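# Collection Group Meeting, Minutes

Project: Traltcombe (table clearing)
Held at the Dadport office, 2nd June
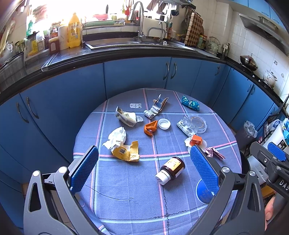
*Item 2: kitchen table task, medicine bottle between the gripper pads.*

**1. Previous minutes**

Accepted with one correction. The January total should have read 400 episodes for the Lacroix kitchen, not 1000. The figure of 1000 is the target for all kitchens.

**2. Table clearing**

- Nearly 400 new episodes were uploaded from the home kitchens. Of these, 109 were rejected at review, mostly for lost tracking on the left gripper.
- Checked tablecloths stay in the set. The reviewers asked for more patterned cloths and fewer bare tabletops.
- Threads on the cloth are not to be picked up as separate items. Operators had been split on this. The task sheet will say so.
- Blister packs and clear lids are still the hardest items to label. It was agreed to label them "clear plastic" for now and revisit once the first training run is done.
- Torn cartons count as one item if the pieces are joined.
- Litter should be scattered by hand before each episode. Several operators were putting items back in the same spots.

**3. Two operators at one table**

Discussed whether a second gripper may show in the view. Agreed that it may, as long as it does not touch the item being picked up. Episodes where the two grippers collide are to be marked and kept in a separate folder.

**4. Equipment**

Grurketska will send 9 sets of replacement finger pads. Worn pads go back to Dadport in the labeled bag. The question of spare batteries was put off until the next meeting.

**5. Review backlog**

The backlog stands at two weeks. Lacroix offered one more reviewer for the rest of the month. Accepted.

**Actions**

- Dadport: update the task sheet (threads, cartons, scattering).
- Grurketska: ship pads and confirm the delivery date.
- Lacroix: set up access for the extra reviewer.
- All sites: recheck left gripper tracking before recording.

Next meeting: same room, date to be sent by email.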